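Coffee corner, mid shuffle

Every November I get the itch to move the kitchen around, and this year it was the coffee counter's turn. I wanted the espresso machine somewhere I could get at it, I wanted the beans and the grounds to live together, and I wanted to stop opening three doors to find one little glass. So up it all came, piece by piece (with plenty of help, and plenty of opinions!), and I saved a few notes along the way for anybody who loves looking at other people's counters as much as I do.

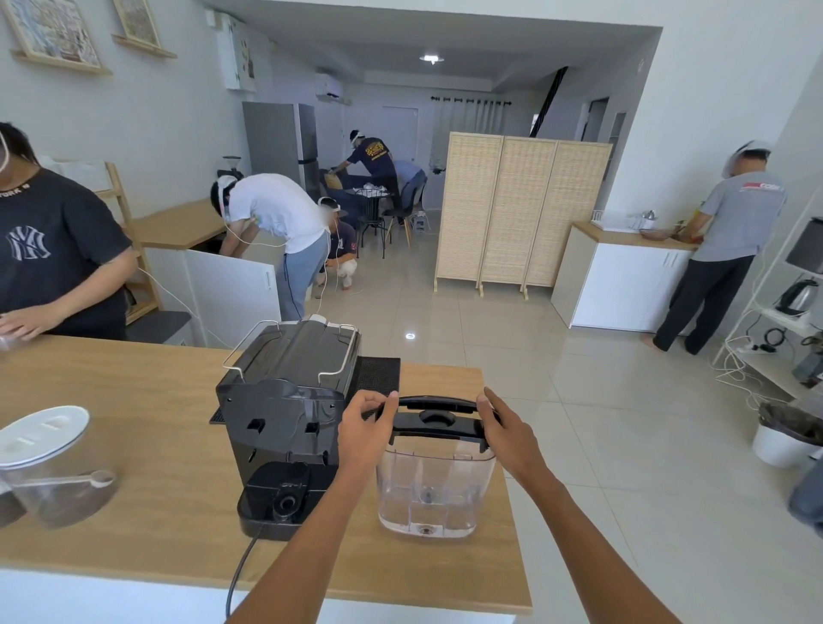
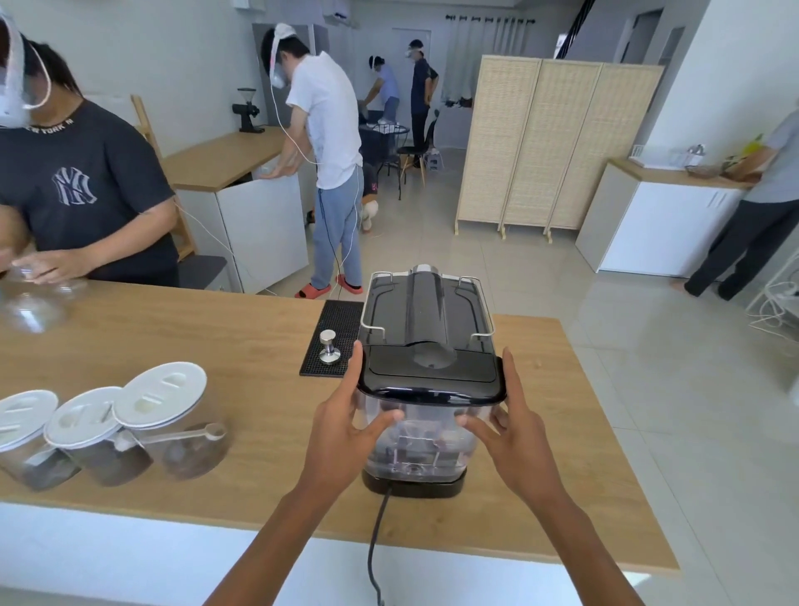
The black espresso machine with its water tank off, and the canister end of the same counter. Light wood top, black bar mat, cord hanging over the front.

Some notes on the bits and pieces, in the order I thought of them.

The machine. It's small for what it does and I'm still a little in love with the wire rail around the top. It's meant for cups, I suppose, and mine holds two if they're the tiny kind and one if I'm being careful. I always pick the machine up by the body and never by the rail, it just feels too thin to trust. I looked at a bigger one from Zurkmont for months, went to see it twice, measured the counter and then came home and measured it again. It would have fit with nothing to spare on either side, and then where do you put the mat? So the little one stays.

The water tank. I love a tank with a handle! My old machine had one you had to pinch by the rim and walk very slowly with, and I can't tell you how many times I mopped that floor. With this one I take it off before I move anything else, and it goes back on last. When I fill it I use the pitcher with the filter, and I write the date of the filter on a bit of tape inside the cabinet door, or I'd never remember.

The canisters. Clear with white lids, and I'd buy them again tomorrow. One for beans, the others for ground coffee, and the beans go closest to the machine as that's the one I reach for half asleep. The smaller leftovers get used up first. My friend Francine Lachance keeps hers in the dark in a drawer and thinks I'm a barbarian for leaving them out on the counter, and she may well be right about the flavor, but I like seeing them. I buy beans 800 grams at a time from Odetti and that gets us through the month, more or less, if there aren't too many visitors.

The tamper. Stainless, round knob, nice and heavy in the hand. It lives on the bar mat and that's the one rule in this kitchen that people really stick to.

The bar mat. Rubber, black, ridged, and the best cheap thing on the counter. Rinse it in the sink, shake it, put it back. I had a cloth one before and it was always in the laundry when I wanted it.

The grinder. I go back and forth on this one. I'd like it right beside the machine, but it's loud and it does throw a bit of dust, and I don't want that near the glasses. For now it gets a spot away from the main counter. Ask me again after the holidays.

The glasses. This took the longest, of course. Everything glass came out and got looked over, and whatever had a chip went in a box. The little cups for espresso are getting the shelf at eye level and the bowls are going down below. I lined the shelves with that grippy stuff from Plodeo, cut with kitchen scissors, and my edges are terrible, but the door shuts on them.

The counter itself. Light wood, and it does show coffee rings if you leave them. I wipe it down with a barely damp cloth and oil it when it starts looking thirsty. The oil is Furtună, the 300 ml bottle, and it goes a surprisingly long way. Give it the night to soak in if you can stand to leave the counter bare that long (I can't, I need my coffee by seven).

Still on the list: a clip for the power cord so it doesn't dangle down the front, a better home for the measuring scoops, and maybe a small tray to go under the canisters, 60 cm or so, if I can find one that isn't silly money. If you've got one you like, leave me a note in the comments with where you bought it!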